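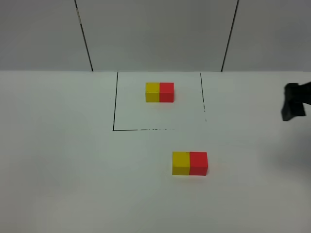
Stellora support reckons the tee sheet is fine at their end and that I should try clearing the cache on the pro shop computer. Done that, twice, and the 7:40 am group at Trovholm is still showing as full with only two players in it!

So, what I've tried since. I logged out of the booking page, logged back in as a plain member (not admin) and got the same thing. Then I rang the club's other course over at Witico and they don't see it at all, so my hunch is it's our 4-ball setting. Sure enough, the morning block had been saved as twosomes when we switched over to the November timetable. I changed it back to 4 and hit save, and the grey bar went green for a bit – then flicked straight back when I refreshed. Grr.

Also, and this might be a separate ticket, the handicap import is stopping at row 189 every time. There are more than 200 members in the file. Row 190 is a Głowacki, so I'm wondering if it's choking on the ł? I swapped it for a plain l in a copy of the file and the whole lot went through, no dramas.

Could you please look at the save problem first, as the member draw opens at 6 pm and I'd rather not be doing it on paper again. I've left the original import file attached. Cheers!

Status: open, waiting on Stellora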